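Chapter 6
Gears and Gear Trains

After studying this chapter, you should be able to:

Name the main parts of a spur gear.
Calculate a gear ratio from tooth counts.
Find the output speed and torque of a simple gear train.
Explain what an idler gear does and does not change.
Recognize the common signs of poor gear mesh.

Key terms: spur gear, pinion, pitch circle, bore, driver, driven gear, idler, gear ratio, backlash, compound train

6.1 The Mill at Irnevine

For many years the grain mill at Irnevine ran its stones from a single water wheel. The wheel turned slowly, as large water wheels do, and the stones had to turn much faster to grind well. Between the wheel and the stones stood two sets of gears. The larger gears had wooden teeth, made of apple wood and wedged into slots in the rim. When a tooth broke, the miller knocked out the stub and drove in a new one.

Josefina Ledesma, who restored the mill's machinery, kept a record of every tooth she replaced. The wooden teeth usually ran against iron ones. Builders paired the two materials on purpose. Wood on iron runs more quietly than iron on iron, and if a stone jammed, a wooden tooth broke before the shaft did. A tooth could be replaced in an hour. A cast shaft could take months.

The mill shows most of what this chapter covers. Gears carry rotation from one shaft to another. They can change the speed of that rotation, its direction, and the amount of turning force available. They cannot add power. If the stones turn faster than the wheel, they do so with less torque than the wheel has.

6.2 Why Teeth?

Two smooth wheels pressed together will also pass rotation from one to the other. This is called a friction drive, and it works well when loads are light. Old record players used it. The trouble comes when the load rises. At some point the wheels slip, and the driven wheel falls behind the driver.

Teeth prevent slipping. Each tooth on the driver pushes against a tooth on the driven gear, and before that pair separates, the next pair has already come into contact. As long as no teeth break, the two gears keep the same relationship to each other turn after turn. A mechanical clock depends on this. If its gears slipped even slightly, the error would build up every hour.

It is still useful to picture the smooth wheels. Every gear has an imaginary circle, called the pitch circle, that lies partway up the teeth. When two gears mesh correctly, their pitch circles just touch, like the rims of two friction wheels. Most gear calculations are based on the pitch circle and not on the outside edge of the teeth.

6.3 Parts of a Spur Gear

The spur gear is the simplest kind and the one you will meet most often. Its teeth are straight and run parallel to the shaft. Spur gears connect shafts that are parallel to each other.

The hole in the center is the bore. A gear may be fixed to its shaft, so that the two turn together, or it may spin freely on a fixed pin or peg. Before you work out how a mechanism moves, find out which of these applies to each gear. A gear that spins freely on its pin passes motion along to its neighbor but does not turn the pin.
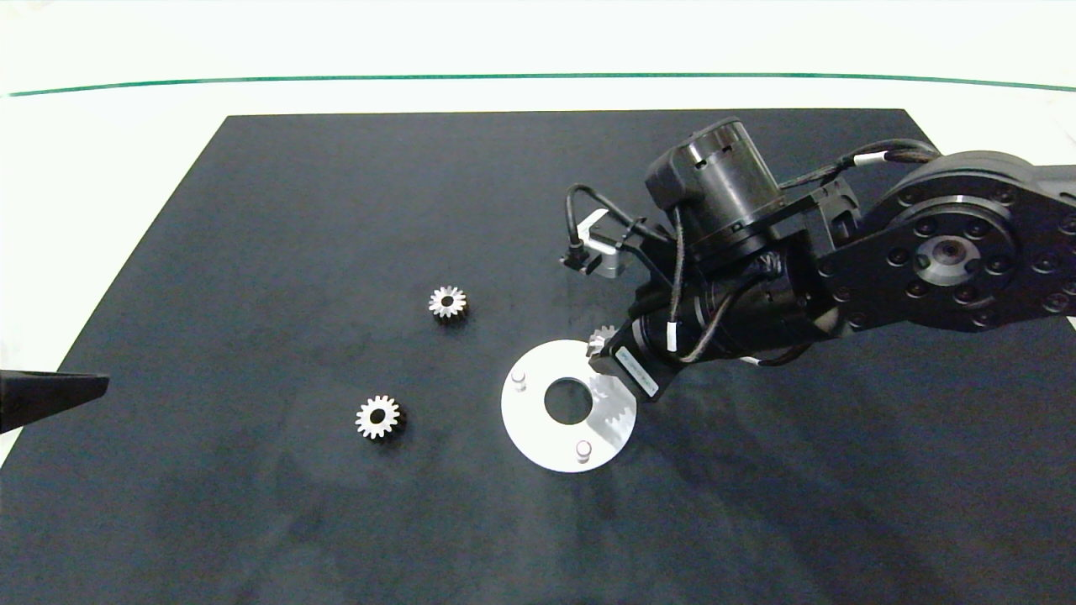 The distance between two shafts or pins is called the center distance. For a pair of ordinary spur gears, it equals half the pitch diameter of the first gear plus half the pitch diameter of the second. A small error here matters a great deal. If the centers are too close, the teeth bind and wear quickly. If they are too far apart, the teeth touch only near their tips, and the gears may rattle or skip.

Even well-made gears need a little clearance between teeth. This clearance is called backlash. You can feel it by holding one gear still and rocking the other back and forth. Backlash leaves room for oil and for the slight growth of metal as it warms. Too much of it causes lost motion: when the driver reverses, it turns a short way before the driven gear follows.

6.4 Gear Ratio

When two gears mesh, the same number of teeth must pass the contact point on each. A gear with fewer teeth therefore has to make more turns. The smaller gear of a pair is called the pinion.

The gear ratio is found by dividing the number of teeth on the driven gear by the number of teeth on the driver:

Gear ratio = teeth on driven gear ÷ teeth on driver

Suppose a driver with 35 teeth meshes with a driven gear that has 105 teeth. The ratio is 105 ÷ 35, or 3. We write this as 3:1 and say "three to one." The driver makes three full turns for each turn of the driven gear.

To find the output speed, divide the input speed by the ratio. If a motor turns the 35-tooth driver at 3000 revolutions per minute (rpm), the driven gear turns at 1000 rpm.

Torque changes in the opposite way. If we ignore friction, a 3:1 ratio makes the output torque three times the input torque. Real gears lose a little energy as the teeth slide against each other, so the true figure is always lower.

A ratio can also be less than one. Reverse the pair above, so that the 105-tooth gear drives the 35-tooth gear, and the output turns three times as fast as the input with one-third of the torque. This is the arrangement a mill needs. A hand-cranked egg beater uses it too — one slow turn of the handle spins the beaters several times.

6.5 Direction and Idlers

Two meshing spur gears always turn in opposite directions. If the driver turns clockwise, the driven gear turns counterclockwise.

Sometimes the output must turn the same way as the input. The usual solution is to place a third gear between the two. This middle gear is called an idler. It reverses the direction once, and the last gear reverses it again.

Students often expect the idler to change the ratio. It does not. Take a driver with 35 teeth, an idler with 50, and a driven gear with 70. The first pair has a ratio of 50 ÷ 35. The second pair has a ratio of 70 ÷ 50. Multiply them and the 50 cancels, leaving 70 ÷ 35, or 2:1. Any idler with matching teeth would give the same result. Idlers are also used to bridge a gap between two shafts when larger gears would be too heavy or would not fit.

6.6 Compound Trains

A very high ratio is hard to reach with a single pair. A ratio of 200:1 with a 12-tooth pinion would call for a driven gear with 2400 teeth, far too large for most machines. The answer is a compound train, in which two gears of different sizes are fixed to the same shaft. The large one receives motion from the stage before it, and the small one passes motion to the stage after it.

The total ratio of a compound train is the product of the ratios of its stages. Three stages with ratios of 5:1, 5:1, and 8:1 give 200:1, and the whole train can fit in a housing the size of a coffee can.

Kitchen timers, wall clocks, and winches all contain compound trains. Section 6.9 looks closely at the one inside the Jumholm hand winch, which has only two stages and can be opened with a single wrench.

6.7 Wear and Care

Gears usually give warning before they fail. Brodie Partington repaired farm equipment in Stosumow for most of his working life, and he taught his apprentices to listen to a gearbox before opening it. A steady whine under load often points to gears set too close together. A knock that comes once per turn suggests a single damaged tooth. A rattle that goes away when the load increases is likely to be excess backlash.

Once the box is open, look at the faces of the teeth. An even polish across the full width is normal. Polish at one end only means that the shafts are not parallel. Small pits near the pitch line come from repeated heavy loading and tend to spread. Replace a badly worn gear together with its partner. A new gear running against a worn one takes on the same wear pattern in a short time.

Clean, fresh oil does more for gears than any other kind of care. Fine metal in old oil acts like sandpaper. Drain it while the machine is still warm, and look for flakes large enough to see.

Before You Read On

Answer these in your notebook. You will return to them at the end of the chapter.

1. Find a hand-operated tool at home or in the shop that contains gears. Turn the handle once and record how many turns the output makes.

2. A driver with 20 teeth meshes with a gear that has 70 teeth. What is the ratio? If the driver turns at 700 rpm, how fast does the driven gear turn?

3. Akua Aryee adds an idler to a two-gear train and finds that the output now turns the same way as the input. She then adds a second idler. Which way does the output turn?

4. Raquel Rebelo wants more speed from a hand drill and swaps the positions of its two gears. The original ratio was 1:4. What is the new ratio, and will she be pleased with it?

5. Sketch a compound train with a total ratio of 12:1, using two stages. Label the number of teeth on each gear. More than one answer is possible.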